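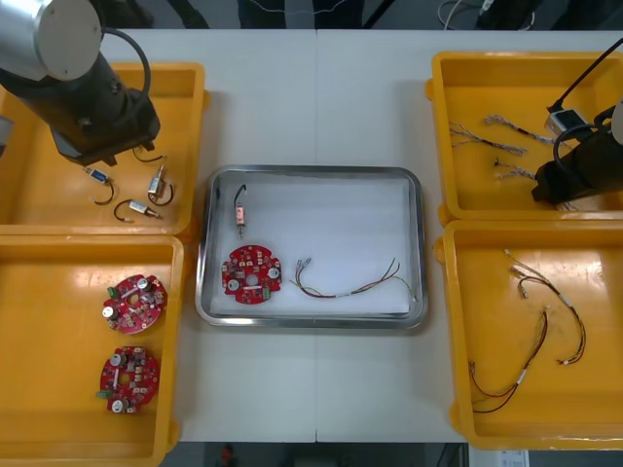
Fig. 1. Yellow plastic bins and a steel tray on a white work table.

Selling Online, Session 6: Returns
Handout to accompany the Wednesday lecture
Tharushi Herath

Read this before the seminar. Last time most of you read it during the seminar, and I could hear the pages.

1. Where we had got to

Session 5 ended with the parcel on the doorstep, and several of you closed your notebooks with the air of people whose work was done. In accounting terms the sale is still wobbling at that point. The customer has the goods, the shop has the money, and either side may yet change its mind about the arrangement.

A return is any item that comes back after dispatch. Keep it apart from a cancellation (the order is stopped before it leaves) and from a failed delivery (the parcel comes back without the customer ever opening it). Companies like to lump the three together when the total looks small and split them up when it looks large. When you read a case study, check which of them the writer is counting.

2. The return rate, and which one

Two versions are in common use.

Unit return rate: items returned divided by items dispatched.
Value return rate: money refunded divided by money taken.

They can tell very different stories. Take our running case, the clothing shop Plavik. In one week in January it dispatches 600 items and gets 77 of them back. The unit return rate is 77 divided by 600, or 12.8 per cent. If the things coming back are mostly winter coats and the things staying put are mostly socks, the value return rate will be a good deal uglier. Socks are loyal. Coats are a trial marriage.

Timing matters as well. Returns that arrive this week belong to orders from earlier weeks. If sales jump in one week and you divide that week's returns by that week's dispatches, the rate appears to fall, and somebody gets praised for it. The cure is to follow each week's orders until the returns window has closed and only then work out the figure. It is slow and makes for a dull slide.

3. Why things come back

Customers are usually asked to pick a reason from a list. They pick the first one, or whichever they believe will get the refund through fastest. Treat reason codes the way you would treat a teenager's account of the evening: useful in outline.

Broadly, the causes are these.

Fit. The item is the wrong size on this person. Mostly a clothing and shoe problem, though furniture has its own version, where the sofa meets the stairs.

Description. The item differs from what the page led the customer to expect. Colour is the usual culprit, followed by scale. Anyone who has bought a rug the size of a tea towel will know the feeling.

Fault or damage. It was broken when made, or it was broken on the way. The shop and the carrier will hold firm and opposite views on which.

Intention. The customer ordered three meaning to keep one. From their side of the screen this is plain good sense, and the shop very likely encouraged it by offering free delivery over a certain spend.

Regret. Late-night shopping, payday shopping, and shopping after an argument.

Fraud exists too. We leave it for Session 9, partly because it needs the payments material and partly because it is the only topic for which everyone turns up.

4. What one return costs

Students asked to cost a return nearly always write down the postage and stop. Work through the rest.

Carriage back, if the shop pays it.
Carriage out, which has been spent and can't be got back.
Labour: opening, checking, cleaning or pressing, repacking, booking into stock.
Customer service time, including the message asking where the refund is and the second message asking the same thing with fewer pleasantries.
Payment fees that are kept by the payment provider when the refund is made.
Loss of value while the item is away. A summer dress that returns in autumn is a different product.
Write-offs, for goods that can't be resold at all.

On top of that there is the sale you could have made to someone else while the item sat under a stranger's bed. Call this the stock-out cost. It never appears on an invoice, so it is left out of most budgets.

A word on grading. Returned goods are normally sorted into those fit for sale as new, those fit for sale at a discount, and those fit for neither. The rules need to be written down in terms two tired people would read the same way. "Good condition" fails this test. "Tags attached, no marks, original bag" passes it.

5. Short case: Mollholm and Ekanayake

Two homeware sellers with similar ranges and quite different tempers.

Mollholm let customers send things back free of charge and said so in very large letters. Orders rose. Returns rose faster. Management concluded that its customers had become unreasonable, and brought in a return fee announced in very small letters. Complaints rose, and repeat orders fell away over the following season.

Ekanayake charged for returns from the beginning, stated the fee beside the price, and waived it for faulty goods. It also rewrote its product pages so that every item carried measurements and a line on what it wouldn't suit. The sales team hated that line. The buyers who read it kept what they bought more often than those who hadn't.

Be careful before you conclude that Ekanayake is the clever one. People who read a product page to the bottom may be the sort who keep things anyway. We don't know from the case which way that runs, and I'll be asking.

6. Policy levers

The window. A longer window does not always mean more returns. With plenty of time people put the job off, and an item put off long enough acquires the status of a possession. The cost is that whatever does come back comes back late.

The fee. It cuts returns and it cuts orders. The second effect is harder to see, as people who never ordered don't fill in a survey about it.

The effort. Printing a label, finding tape, queueing. Some shops leave this friction in on purpose and describe it as a legacy process.

The form of refund. Store credit keeps the money in the house and annoys people in proportion to the amount.

The exchange offer. Good for fit problems, useless for regret.

None of these may be used to shave away the customer's legal rights. Check the rules for the country you are selling into before you draft anything.

7. For the seminar

Bring 2 sides of A4, no more, on the following.

Drunitz sells shoes on its own site and through a marketplace. Its return rate on the marketplace is higher. The commercial director wishes to leave the marketplace at once. Set out what you'd want to know before agreeing, and say which version of the return rate you would ask for and why. Anyone who writes "more data is needed" must name the data.

Imre Sárközi is taking the second group and marks the same way I do, whatever you may have heard. Groups are on the door. Bring a calculator, or a phone you can be trusted with.

Session 7 is on packaging, and it starts at 10.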